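Reading time: 3 min
Filed under: Project Reports / Hardware Trials

Second interim report to the Yeh fund: gripper comparison, cable handling

This covers the work since January. The short version is that we are not yet ready to recommend either gripper, and I would ask the fund to hold off on the larger purchase until the next report.

The grant asked us to compare the Woster fingers, which came with the arms, against the Vustik fingers, which cost a good deal more and are sold as better for thin, flexible items. Vustik's sales sheet makes strong claims about cable. We have not been able to match them on our bench, and the sheet doesn't say what cable was used or how it was laid out.

Each trial starts with a heap of cable on the table. The two arms have to find a free end, pull it clear and lay the cable out straight. An operator drives both arms by hand control. A trial fails if a person has to reach in, or if it runs past 10 minutes.

We finished 38 trials with the Woster fingers. The Vustik set got far fewer, as one finger arrived with a bad mount and the replacement was slow. I don't think the two sets of results can be fairly compared yet, and I have left the table of success rates out of this report for that reason. A table would get quoted.

What we can say is modest. Most failures in both sets came from the second grasp, when one arm is already holding cable and the other has to get a fingertip under a loop. Operators also got faster as the weeks went on, and the Vustik fingers were tested last. Any gain they show may be practice and nothing more. We should have mixed the order from the start.

The Tistell controller update was meant to cut the lag between the operator's hand and the arm. Two operators said it felt better. The logs show no change I would put money on.

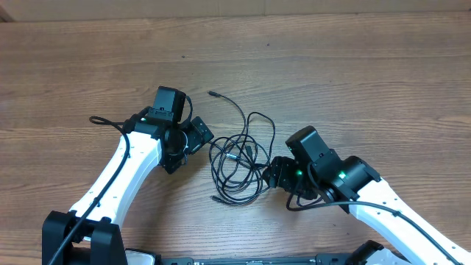 Would more expensive fingers fix the second grasp?
Probably only in part. When a fingertip misses the loop, the usual trouble is that the operator can't judge its height above the table, and a new finger shape does little for that. A better camera angle is cheaper and should be tried first.

For the next period we plan to rerun both finger sets in mixed order with the same 3 operators, and to test one added camera view. Spending is under budget, mainly because the second Vustik order has not been placed. I would like to keep it that way until the rerun is done.

Recent reports
First interim report: bench setup and operator training
Woster arms: notes on wear and spare parts
Tistell controller: what the update changed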